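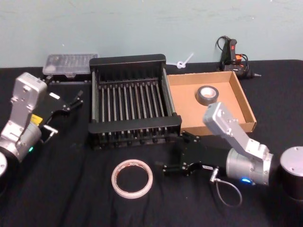
Black cloth on a work table: notes after a month

10 May 2026

The table in the small room has had a black cloth on it since the middle of last month. Before that it was bare, and before that it had a white vinyl sheet which showed every mark and reflected the ceiling light straight back at whoever was sitting there. What follows is what I have learned about the cloth, mostly to save myself working it out again when it needs replacing.

The cloth is a plain woven cotton from Debnath, sold by the metre as backing fabric. The listed weight is 200 grams per square metre. I bought one length and cut it to leave an overhang of 18 cm on the open sides. At the back there is no overhang at all. The table stands against the wall, and any fabric trapped between the two works its way upwards over a few days and forms a ridge.

Creasing is the main drawback. Cotton of this weight arrives folded and keeps the fold lines. I ironed it once on the highest setting with steam, and it lay flat until the first time I moved anything heavy across it. I have since stopped ironing. Small items sit well enough on a wrinkled surface provided they have a flat base wider than the crease. Anything tall and narrow goes on a piece of board first.

I tried three ways of fixing the cloth down. Double-sided tape held well and left residue on the table top, which took most of an evening to remove. Spring clips along the front edge held well too, but they catch on sleeves. The current method is a strip of hook tape stapled to the underside of the table, with the loop half sewn to the hem. It allows some movement in the middle and none at the edges. The hook tape is Vollov, 25 mm wide, and I would buy the narrower one next time.

Dust is more visible on black than on anything else I have used. Light-coloured lint in particular shows up within a day. A lint roller works but uses a lot of sheets on an area this size. A damp rubber glove dragged in one direction does the same job for nothing. I do this before laying anything out and again when I clear up. Washing is at 30 degrees, inside out, with nothing else in the drum for the first two washes, as the dye runs. Shrinkage after the first wash was larger along the length than across the width, so I should have washed it before cutting.

The wall behind is painted a pale blue-green. It was chosen long before the cloth and I had considered going over it in grey. I have left it alone. The paint is a Clesuvik matt, it doesn't shine, and the line where it meets the black is useful when squaring things up by eye. The one thing I did change was to wipe it down to just above table height, where a band of scuffs had built up.

On layout: I keep the small things together in the middle and leave clear space around them on all sides. This is partly for reach and partly to stop items being dragged off when the cloth shifts. Things that stand up go towards the back, flat things to the front. Cables are the exception to any scheme. They pull the fabric into folds if they are left under tension, so I allow enough slack for them to lie down on their own.

Costs, for the record. The cloth was 55 pounds including delivery, which is more than I wanted to pay, though the cheaper polyester sample from Dasum had a sheen under the lamp and slid about badly. The hook tape and staples came out of a drawer.

Still to do: hem the left side properly (it is only tacked at present), find a non-slip underlay that doesn't mark the table, and cut a second cloth from the offcut for the shelf. The underlay I have looked at comes in rolls 330 mm wide, so it would need joining, and I don't yet know whether the join would show through.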